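The Drutcombe Gauge

The gauge at Drutcombe read 4 meters at six in the evening, and Melaniia Yatsenko entered it in the log.
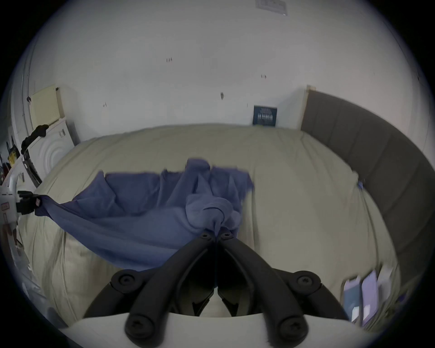 The night shift ran until six. Procedure called for a reading every 2 hours and a call to Clurkora if the level rose more than 3 centimeters between readings. At eight it had risen 2. At ten it had fallen 2. She wrote both down.

Kyrylo Stetsiuk called at eleven from the Pylypenko sluice, upstream.

"What do you have?"

"Four meters. Flat."

"I let out 300 cubic meters an hour ago."

She took a flashlight down to the staff. The water stood at the same mark. She tapped the float housing, checked the cable for slack, and read the staff again.

"It hasn't reached me," she said.

"It takes 40 minutes."

"I know what it takes."

The line hummed. Between the two stations there was one village, Trundus, on low ground, with its lights out since September.

"Read it again at midnight," he said.

She sharpened the pencil and wrote the time in the left column. The right column she left blank. At midnight she put on her boots and went down to the water.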